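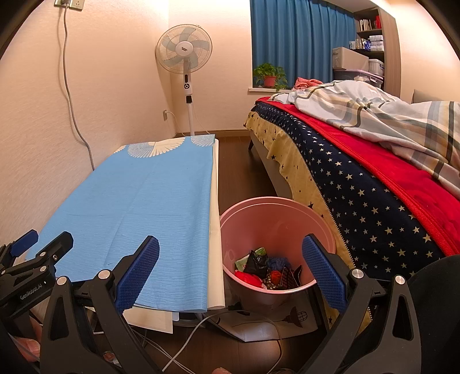
Do softer finger pads make a hand-held gripper better at picking up cloth? On thin cotton they helped a good deal, while on thick fleece the pads mattered less than how far the fingers could open.

That is the short version of what came out of the Stemari workshop in September, when a small group from Pususus spent the better part of two weeks comparing two sets of pads for the hand-held grippers they use to record household chores. The longer version is worth a few minutes of your time if you have ever tried to get a machine to fold a pillowcase, and probably even if you haven't, as most of us have at least fought with a fitted sheet.

The two pads could hardly be more different to the touch. The Ferreira pad is firm, with a fine grain you can feel if you drag a fingernail over it. The Asberg pad is much softer and gives under the thumb a bit like a pencil eraser. Both were cut to the same length and mounted on the same style of finger, and the people doing the recording swapped from one to the other at lunch each day so that tired hands in the afternoon wouldn't count against the same pad every time.

All told, the group logged 3314 grasps on everyday fabrics: napkins, pillowcases, baby socks, dish towels, a fleece throw and a very slippery satin scarf that came in for more than its share of grumbling. A grasp went down as good if the cloth came up on the first try and stayed put until it was laid down again. Anything else was a miss, including the many cases where two layers came up when only one was wanted.

On a single layer of thin cotton lying flat, the softer Asberg pad was the clear favorite. The person holding the gripper could press down lightly, close the fingers and come away with a neat pinch of fabric. The firmer pad tended to skate over the surface unless there was already a wrinkle to grab, and several people fell into the habit of nudging the cloth into a little ridge first – a perfectly good trick, but one that adds a second or two to every pick and has to be learned by whatever controller is trained on the recordings later.

The Ferreira pad had its own good days. It was easier to clean, for one thing. The soft pad picked up lint at a surprising rate, and after a long session with the dish towels it had grown a fine gray fuzz and lost a good part of its grip until it was wiped down. The group ended up cleaning the soft pads every 40 grasps, which they said was a nuisance but a bearable one. The firm pads went a whole morning without any attention.

Fleece was the leveler. Both pads held it well once they had it, and nearly all of the misses came from not opening the fingers wide enough to take in a decent fold. A wider opening also makes the tool a little more awkward around table edges and other clutter, so there is some give and take there, and opinions in the workshop were split on where to settle.

The satin scarf defeated everybody about equally. Out of 109 tries, neither pad pulled far enough ahead for the group to feel comfortable calling a winner, and they have decided to leave satin out of the summary table until they can go back with a few more slippery fabrics and a bit more patience.

There was one wrinkle that the plan hadn't allowed for. People squeezed harder with the firm pad, without meaning to, and they noticed it mostly in their forearms by the end of the day. The grippers in this round didn't measure squeezing force, so there is only the word of the people who held them to go on. A simple force sensor behind one finger is on the wish list for the next round, along with a slightly larger handle for anyone with big hands.

For now, Pususus plans to use the soft pad for laundry and table linens and to keep the firm one on hand for boxes, jars and other hard goods, where it did fine in an earlier trial. The swap takes a screwdriver and a couple of minutes, so it is no great hardship to carry both.

The next round will move on to wrist cameras, with a wide lens and a narrower one tried on the same set of chores. The Stemari workshop will hold an open afternoon on Tuesday, starting at 2, for anyone who would like to try the pads for themselves. Bring a dish towel if you like – the ones at the workshop are getting rather worn.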